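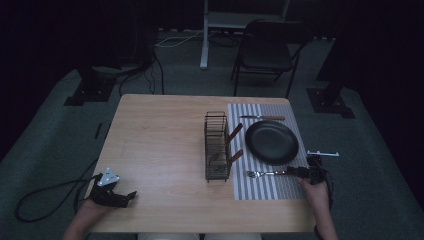 Fig. 1. Setting A, right-hand mat. Knife across the top, fork below the plate, caddy at left.

June, notebook page 71. Table setting layout, continued.

Purpose of this page: fix the order and spacing for Setting A so that Yen-ting and Ho-yin can repeat it without asking me. The earlier notes (page 64 onward) disagree with each other on where the knife goes. Disregard them.

Items in use:
Table, light wood top, no cloth.
Placemat, white and gray stripes.
Plate, round, black, raised rim.
Knife, silver blade, brown wooden handle.
Fork, silver tines, dark reddish handle.
Wire caddy, black, open sides.

Placement as agreed with Feng-yi: mat on the right half of the table, long stripes used as the reference lines. Plate goes on the upper-middle part of the mat. It does not go in the center. I centered it twice out of habit and had to shift it both times. Knife lies flat across the top of the mat, blade to the left. Fork lies below the plate, tines to the left. Both pieces are parallel to the front of the table, so this is not a standard place setting and should not be corrected into one. Alvar did correct it on Tsao's copy of the layout sheet, and the sheet has been reprinted.

Caddy stands on bare wood to the left of the mat. Handles lean out to the right, toward the plate. If they lean left, the reach crosses over the top of the caddy and the wire catches a sleeve. Turn the whole caddy; do not re-sort the contents.

Sequence: mat, plate, knife, fork. I tried fork before knife for one block and went back. With the fork down first, the forearm passes over it on the way to the top of the mat, and it gets nudged out of line. Knife first leaves the near side clear until the end.

Spacing. Gap between plate rim and fork should be wide enough to put a hand down without touching either. Kan wants a number for this. 4 cm is what I have been using on the near side, measured from the rim to the closest tine. On the far side the knife can sit closer. No number fixed yet for that gap; leave blank on the Drerkirach form.

Mat alignment: right edge of the mat close to the right edge of the table, not overhanging. The mat creeps toward the near side over a long session. Check after every block. Yao-tsung suggested a strip of rubber mesh underneath. Tried it - the mat stayed put but the corners lifted, and the plate rocked when set down near a corner. Mesh removed.

Plate finish: the matte black shows fingerprints under the table light, mainly on the rim. Wipe with a dry cloth between blocks. Damp cloth leaves streaks that take longer to get rid of than the prints did.

Handles: the brown and the reddish ones are from different sets. The Nullico order was supposed to match them and did not. Feng-yi says leave it, as the two colors make it quicker to see which piece has been put in the wrong place. Agreed. Do not substitute from the kitchen drawer.

Room: curtains closed for the full session, table light only. With the curtains open the stripes wash out in the afternoon and the mat edge is hard to judge against the pale wood. Dropped cutlery lands quietly on the carpet and is easy to miss, so look under the table before the end-of-day tally.

Tally: 156 settings completed on this layout up to the end of this page. Six rejected, all for plate position. None rejected for fork or knife angle, which surprised Ho-yin, who had been checking angles with a set square. The set square can go back in the drawer.

Open items:
Knife gap, see above. Kan to decide.
Second mat for the left half. Turneo has the same stripe, but I have not checked the width.
Caddy rattles when a piece is dropped back in from height. Lower it in by the handle. A felt pad in the base might be enough, ask Yen-ting whether there is any left from the drawer job.
Setting B (plate moved down, knife and fork both above it) not started. Next page.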